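Estación de captura Jesitz J-2
Brazo seguidor de sobremesa para registro de demostraciones

Referencia: 899
Fabricante: Liltbridge
Distribución y soporte: Farías

La Jesitz J-2 es una estación de sobremesa para grabar episodios de manipulación destinados al entrenamiento de políticas por imitación. Se suministra como conjunto de brazo seguidor, brazo líder y software de registro. El operador mueve el líder a mano; el seguidor reproduce las posiciones articulares y el sistema guarda, con una marca de tiempo común, consignas, posiciones medidas e imagen.

Las piezas estructurales del seguidor son de impresión 3D en color naranja. La placa base está perforada y se sujeta al borde de la mesa con mordaza. La pinza es de dos dedos terminados en punta, adecuada para piezas pequeñas de caras paralelas. El cableado de la muñeca queda exterior y debe conservar holgura en todo el recorrido; conviene revisarlo antes de cada sesión.

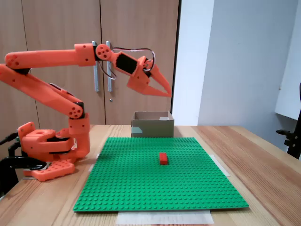
La tarea de referencia incluida con el software consiste en recoger un ladrillo LEGO de una placa base y depositarlo en una caja abierta. Cada episodio comienza con el brazo en posición de reposo y termina cuando el operador valida o descarta el intento. Los descartes se almacenan aparte y no entran en la exportación salvo indicación expresa.

El juego de datos de muestra contiene 184 episodios validados, grabados por dos operadores. Se recomienda variar la posición y la orientación del ladrillo entre episodios y mantener fijas la placa, la caja y la cámara. Si se desplaza la mordaza, hay que repetir la calibración.

Contenido del suministro
Brazo seguidor con pinza
Brazo líder con empuñadura
Mordazas de mesa
Fuentes de alimentación
Licencia del software de registro Ponitz

No incluidos: ordenador, cámara, objetos de trabajo.

Recambios
Dedos de pinza, servos y tapas de articulación se venden por separado. Los archivos de impresión de los dedos están disponibles para clientes registrados.

Consultas técnicas: Soledad Quiroga, soporte de Farías. Indíquese la versión de Ponitz y adjúntese el registro de calibración.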